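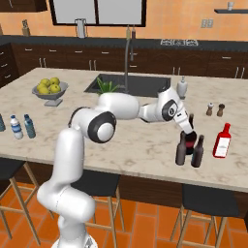

Clovwood Robotics Club / Software Group / Wiki

Motion planning in clutter

Motion planning in clutter is the part of robot software that decides how an arm gets from where it is to where it needs to be when there is stuff in the way. I look after this article, so you get it in my voice, and the more formal write-ups are linked from the group's front page. I'm going to stick to single arms on a fixed base, working over a counter or a table. Mobile bases have their own page (it's half finished, sorry, please help!).

Why bottles

If you want to find out fast whether a planner is any good, give it bottles standing close together. A simulated kitchen island like ours has a dark wine bottle with a slimmer one on each side of it, plus a red one just to the right, and that is a much meaner problem than a bowl of apples. Bottles are tall and narrow, they tip if you brush them near the top, and the gripper has to come in at an angle that doesn't sweep through a neighbor. The goal pose itself is usually easy. It's the last few inches that eat up all your time.

The counter has its own troubles too. A tall faucet that curves over at the top is a thin obstacle, and thin obstacles are exactly what a lazy collision check misses. If you only test the arm at the start and end of a long step, the forearm can pass straight through the faucet between the two tests and your planner will happily call the path clear. I lost a whole Wednesday to that one.

How the planner works

Our planner is called Matlala, and it's a sampling planner, meaning it throws random arm poses at the problem, keeps the ones that don't hit anything, and tries to join them up into a path. It grows one tree of poses from the start and another from the goal and hopes they meet in the middle. When they do, you get a path that is legal and really ugly, with elbows going everywhere, so a second pass looks for shortcuts and smooths out the corners.

By default Matlala tries 1169 samples before it gives up. People always ask me where that number came from. Mahfuz Dewan picked it while tuning on his laptop, it worked, and none of us has had a good enough reason to change it. You can set your own in the config file under max_samples.

Collision checking

This is where most of the computer time goes. Checking the full mesh of every link against the full mesh of every object is slow, so we wrap things in simpler shapes first. A bottle becomes a fat cylinder for the body and a skinny one for the neck. Please don't use one big cylinder for the whole bottle! It's tempting (I did it for months), but it fills in the free space beside the neck, and that's the space the fingers need.

The checker is a separate library called Collex, and it can be used without the planner. It pads every shape by 12 millimeters. During the final approach the padding is turned off for the target object only, otherwise the hand could never get near it, and the neighbors keep theirs.

Where perception comes in

In simulation the planner can just ask where everything is. That's lovely and it also spoils you. To keep ourselves honest we have a noise setting that shifts each object's reported position a little before planning starts, and plans that looked great with perfect data start clipping things pretty quickly. Clear or shiny objects deserve extra noise, as real depth sensors have a hard time with them.

Testing

Every change to the planner gets run on 100 shuffled layouts of the same counter, with a limit of 20 seconds per plan. The script that does the shuffling and keeps score is Grandard. It saves the seed for each layout, so if something fails you can bring back that exact mess and watch it go wrong in slow motion, which I find weirdly relaxing.

Known problems

The shortcut pass sometimes flips the wrist the long way around. Harmless, but it looks alarming.

Objects that lean are still modeled as upright.

Changing max_samples while a run is going does nothing until you restart.

See also

Grasp selection
Joint limits and how we got them wrong
Grandard setup notes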